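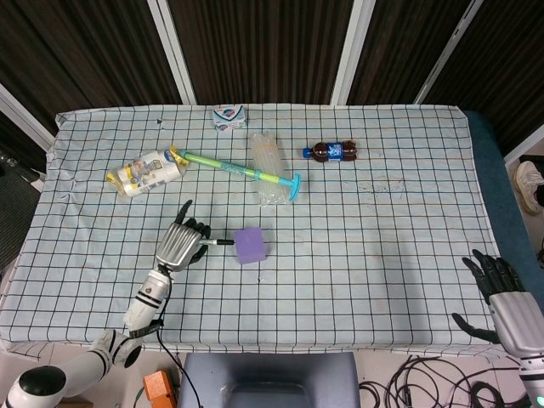 Pen at the cube, left hand. Right hand held off at the table edge.

Fri 3 September
Rig 2, Madthorpe. Me on the controls for the morning, Renata Farías after lunch.

Task is still pen to cube. Left hand picks up the pen, turns it level, brings the end to the side of the purple foam cube, holds for a moment, backs off and puts the pen down on the cloth. Right hand stays out of it for this set. The things at the back of the table are clutter and should not be touched. If one gets touched the episode is kept but tagged "contact", so please don't delete them as you go. I found gaps in the numbering from Wednesday and I think that is what happened.

Count at close: 1741 episodes kept, against a target of 2000 for the left-hand set. The first 1000 were done with no clutter at all and it shows. The Slaoui model trained on those alone does well on a clear table and goes wandering as soon as there is a bottle at the back. It seems to treat anything with a strong colour as worth going to. So everything from here on has clutter, and I would like a good share of it to be long or shiny or both.

Clutter set today, all kept in the back half of the table: soap box, the white pack with the yellow end, the long green toy with the turquoise end, clear plastic bag, cola bottle on its side. The bag is the useful one. It changes shape every time you put it down, so there is no need to think up new positions for it. Dropping it and leaving it is enough. I had been smoothing it out between episodes out of habit and have stopped.

The bottle rolls if the table is knocked. I thought about taping it and decided against, as the tape would end up in every episode and the model would learn the tape. Put it down gently and wait for it to settle before you press record.

Reset procedure, as we are doing it now:

Clutter gets moved every 20 episodes. Between those, only the cube and the pen move.
Cube goes on a new square each time and gets a turn as well. I have been lazy about the turn and most of my early ones are nearly square to the table. Renata's are better.
Pen starts on the left side, cap on. Leave the cap on all the way through. We are not drawing on anything.
Both hands back to the start pose before recording. The software does not check this and will happily record from wherever you are.
Say the episode number out loud if there are two of you. It saved us twice today.

On the grid. The cloth is handy for placing the cube but I have a slight worry that it gives the model a ruler it won't have anywhere else. It also sags at the front, so the squares there are not true, and anyone using the lines to measure should keep to the flat part. For the last stretch of this set I would like to do a batch on a plain cloth and compare. Renata thinks it won't matter because the wrist pose does most of the work. She may be right. It costs us half a day to find out.

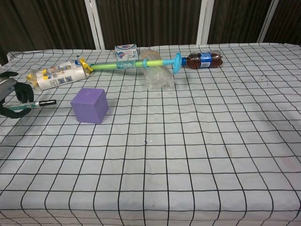
From the chest camera. Marker level, cap end out in front, cube to the right of it, clutter along the back.

Views. Checked the head view and the chest view against each other for a handful of episodes. The colours don't match. The cloth comes out bluer in one and whiter in the other, and the dark backdrop shifts too. I don't want to correct it in the raw files. If we correct anything it should be at training time, where it can be switched off again. Left a note in the Dredard config saying so, at the top, where it will be seen.

The chest view is much the better one for seeing the gap between the pen and the cube. The head view has the whole arm in it, which helps when you are looking for why an episode went wrong, but the hand hides the near end of the pen for part of the reach. Any labelling of the moment of contact should be done from the chest view. I relabelled a few of mine and was out by several frames when I had used the head view.

Grip. The fingers take the pen cleanly if it is lying across the hand. If it is lying close to end-on they tend to pinch it and it swings. A swung pen can be put right by setting it down and taking it again, and I have been keeping those as good episodes with the tag "regrasp". We have too few of them. The model never recovers from a bad grip because it has hardly seen anyone do it. Renata suggests doing a run of them on purpose, starting with the pen badly placed. Agreed, and she will do the first batch.

Pushing the cube. Foam is light and it slides as soon as you lean on it. What we want is a touch. In March we accepted a small push, and those episodes are still in the set, so there are two standards mixed together. I have started going through the old ones with the tag "push". It is slow. If anyone has a free hour, start from the far end and work towards me.

Speed. I am quicker than Renata on the reach and slower on the put-down. The plots of hand speed split into two clear groups and you can tell who was driving without looking at the log. Not a problem in itself, but with only two of us it would be good to get a third person in before the target is reached. Even a few short sessions would help.

Faults:

Dredard froze once mid-episode, just before lunch. Restarted, lost that one episode only. The log had nothing in it after the last frame.
Left glove tracking drifted slightly after a long session. Recalibrated and it went away. Suggest calibrating at the start and again at the halfway point.
The cable from the left wrist needs a look between sets. Keep enough slack in it for the far reach.
Brulent copy was slow again in the afternoon. All of today's files are across and the sizes match, but I have left the local copies where they are until Monday.

Still to do: regrasp batch (Renata), plain cloth batch (me), push tags on the March episodes, find another cube the same size in a different colour.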